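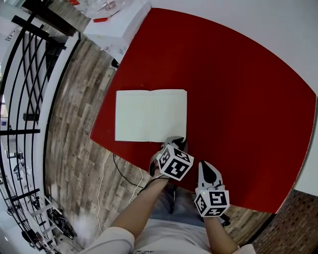 Re: [Trallham-paper] What do you work on?
May 2020

> I've been sewing pocket notebooks on the dining table and the
> thread catches on everything. Does anyone use a proper board?
> Also, do you leave the pages blank or rule them first?

I gave up on tables ages ago and work on the floor now – big red board, jeans, knees complaining! Cream pages show up so nicely against red, and I can get at the notebook from any side. Mine came from Maurya and it's matte, so no glare from the lamp.

As for ruling, I leave mine blank. I did 13 ruled ones for the Cukside swap and my lines wandered all over (sorry to whoever got those). Are you still in for the June swap? I've got 8 covers cut already.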